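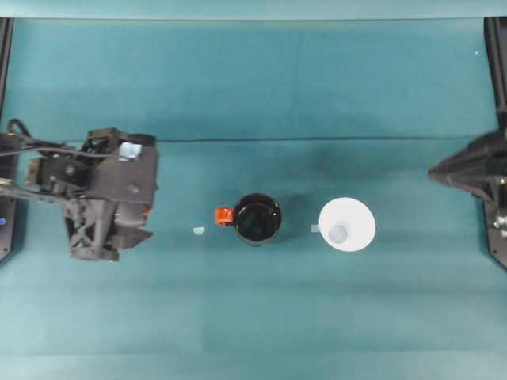
For a long time I believed that color in a kitchen is a matter for people who have big kitchens. Mine in Cloltley is small, and when I moved in I bought everything in white and gray, so that nothing would fight with anything. After one winter I was tired of it. The room was clean and correct, and I did not like to sit in it. So I started to change things slowly, first the cloth on the table and then the things I put on it, and I learned that even one strong color in a small place changes how you see everything near it. My black mug with the orange handle is the best proof I have. In the old white kitchen it looked like something forgotten by a guest. On the teal cloth the orange is the first thing the eye finds, and the black part becomes calm and a little elegant.

I want to write down how I got there, because two readers asked me in the comments of my last post, and my reply was becoming too long for a comment.

The cloth

I bought the cloth in August at Lirkano, the fabric shop near the station. They sell by length from big rolls, and also from a basket of leftovers by the door. I went in for something yellow. I had in my head a yellow like butter, and I had even painted a small piece of cardboard at home to carry with me for comparison. The yellow fabrics were all too bright or too brown, and the woman who was cutting told me to go outside with the cardboard and look at it in daylight. I did, and in daylight my butter yellow was quite ugly.

When I came back in, the teal was lying on the cutting table, left from another customer. I asked for 200 centimeters of it. This was more than I needed for the table, but I have made the mistake before of buying exactly the size, and then the first wash makes it shorter and you have a table with bare ankles.

I washed it before I cut it, I ironed it while it was still a little damp, and I made a simple hem by hand. My hem is not straight. On the side toward the wall it is very not straight, and for this reason it is the side toward the wall.

If you want to do the same, I can recommend a plain fabric with no pattern. I had a cloth with small flowers in my previous home, and every plate that I put on it seemed to be sitting in a garden. It was charming for one week.

The mug, and why only one

I used to own many mugs. I received them as presents, I bought them when I traveled, and one I carried home from an office where I do not work anymore. They filled a whole shelf, and the ones behind were never used, since I took always the nearest one and washed it and put it back in the front.

When I changed the table I took them all out. I put each one on the cloth, alone, and looked at it for a moment. It sounds a little silly when I write it, but it was a good method. On the shelf they all looked fine. Alone on a strong color, many of them looked tired, or I saw that I kept them only from politeness. Those went in a box to the charity shop on Chauke Street, together with a teapot that has never poured well.

The black and orange one I had almost put in the box before I started. I thought it was too modern for me. The handle is small and a bit square, and I had the opinion that a handle must be round, like an ear. But I like how it holds in the hand: two fingers go through, and the corner gives them a place to rest. Now I drink my first coffee from it at seven in the morning, and my tea from it in the evening, and in between I wash it. For guests I have kept some plain glasses and a few cups with saucers.

I was worried about the smell of coffee staying in the tea. A spoon of baking soda with warm water, left for the time it takes to read a newspaper page, is enough for me. I do this when I remember.

Two teals are not one teal

This is the part where I made an error, and I think it is useful to tell it. After the cloth I was so happy that I wanted more teal. I thought: it is the same name, so it will be the same color. Of course it is not. When you lay one teal surface next to another you see it immediately. One is pale, with mint and gray in it, and the other is stronger and a little darker. The place where they meet becomes a thin greenish line, darker than both, and your eye goes to this line every time you pass.

At first this disturbed me very much. I tried to push the two closer together, as if the line was the problem. Then I tried the paint samples. The brand Modudholm has a card with so many blue-greens that I had to take it home and look at it on different days, and I came to the conclusion that I would never find the exact one. A color in fabric drinks the light, and a color on a hard surface gives it back, so even with the same recipe they would look like cousins and not like twins.

In the end I left them as they are. What helped was to stop comparing them in the evening. With the lamp on, the pale one goes almost to gray and the difference is big. In the morning, when the light comes soft from the side, they are quite friendly to each other.

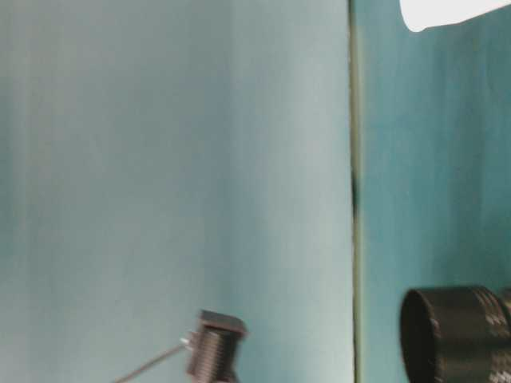 What it cost me

I am always curious about this when I read other blogs, so I will say it. For the cloth, the thread, a new lamp bulb and the small pots of test paint I paid 167 in total. My limit was 200, and I am pleased with this, since I am not a person who normally stays below the limit. The mug cost nothing, as it was already in my cupboard behind the others.

A neighbor in my building had her whole kitchen done at the same time, with new doors and a new counter, and she paid much more than 2,000. Her kitchen is very beautiful. She came for tea, sat down at my table, and asked me where I had found the cloth.

Small things I still want to do

The chairs are still white. I have thought about painting one of them orange, to answer the handle of the mug, but I am afraid it will be too much and then I will have to look at it every day. Maybe I will begin with a cushion.

I also want to sew a second cloth from what remained, for the little shelf by the window. The piece is narrow, and I will have to join it in the middle, so there will be one more line for me to get used to. If somebody knows how to sew a flat seam by hand that does not lift after washing, please write it in the comments. I have tried with two rows of small stitches and the iron, and it was good until the first wash.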